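Workshop Tips: Can a Machine Do It Yet?

Filed under: Small jobs, Assembly, Buying advice

Readers of the Lurkden tips page keep asking whether it makes sense to wait for a machine before setting up a proper bench for small assembly work. My short answer is no. Set up the bench. The longer answer depends on which chore you mean, so I have gone through the common ones, with what to do in the meantime.

Sweeping and vacuuming

A floor robot is fine for dust and crumbs in a room with a clear floor. In a workshop it will find every dropped washer and length of string. If you use one out there, keep it to the walking lanes and do under the benches by hand. Empty the bin after every run. Metal chips should be picked up with a magnet wrapped in a plastic bag. Turn the bag inside out over the trash and the chips come off with it.

Washing and folding

Washing and drying have been machine work for a long time. Folding is still yours. Towels go faster if you shake out the whole load first and stack it flat, then fold from the top. Fitted sheets I roll.

Sorting screws and fasteners

There are machines that sort fasteners by the bucket, and they belong in factories. At home, use a muffin pan and a strong lamp. Sort by head first, then by length. If you have more than 200 loose screws in a coffee can, throw out the rusty and stripped ones before you start and the job gets much shorter.

Putting pegs in holes

I get the most letters about fitting parts together. Kohei Kamata, who repairs clocks and sends me long emails about tweezers, wanted to know if an arm could take over the fiddly part of his day, setting pins and small gears. Work like that is usually tried out first on a board with plain shapes and matching places for them.

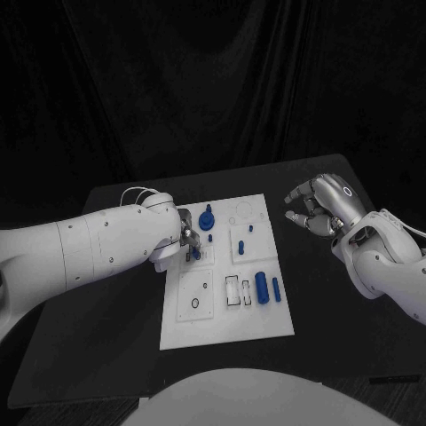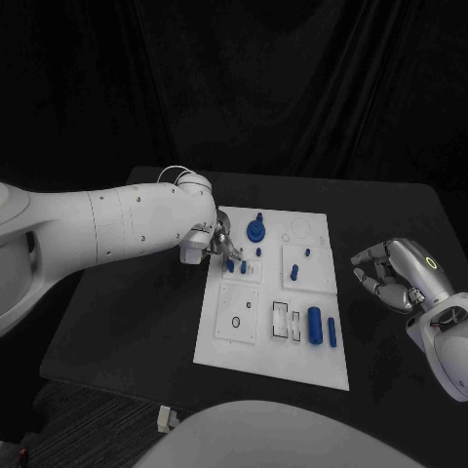
Seating a peg is harder than it sounds. You use your eyes to get close and then your fingertips take over. You feel the edge of the hole, tilt the peg a little, and it drops. A machine needs some way to do the same, and if the peg is off by the thickness of a fingernail it can jam or push the whole board along the table. In a factory they get around this by holding everything in exactly the same place every time. On a home bench things are never in the same place twice.

My advice to Kohei was to keep his tweezers. For anyone doing this by hand, a few things help:

Work on a dark surface if your parts are light, and a light surface if your parts are dark. A yard of black felt does the job.

Clamp or tape the base down. Double-sided tape is enough for a light board.

Lay the parts out next to where they go before you pick up the first one. Stand the tall ones up if they will stay up.

Start a round peg straight and turn it as you push. If it stops, take it out and look. Do not reach for the mallet.

Put shafts in before gears. Check that each gear spins freely before adding the next.

Loading and unloading a dishwasher

I put this one close to peg work, with wet plates added. I would not plan a kitchen around it. What does save time is loading all the forks in one basket slot and all the spoons in another, so they come out in handfuls.

Drilling and cutting

Here the machines are well ahead. A small computer-controlled router will cut the same bracket 12 times and the last will match the first, provided the stock is held flat and the bit is sharp. You still have to load it, clamp it, and stay in the room. I cut 38 drawer dividers in July on the one at the Pratula shop and spoiled 2, both from a loose clamp.

What to spend money on now

Good light over the bench, a vise that closes square, and trays with low sides. A magnifier on an arm is worth having if you do anything smaller than a pencil eraser. I would leave the rest of the budget alone for the present.

Next month: getting old glue off clamps, and a reader's method for storing sandpaper so that it stays flat.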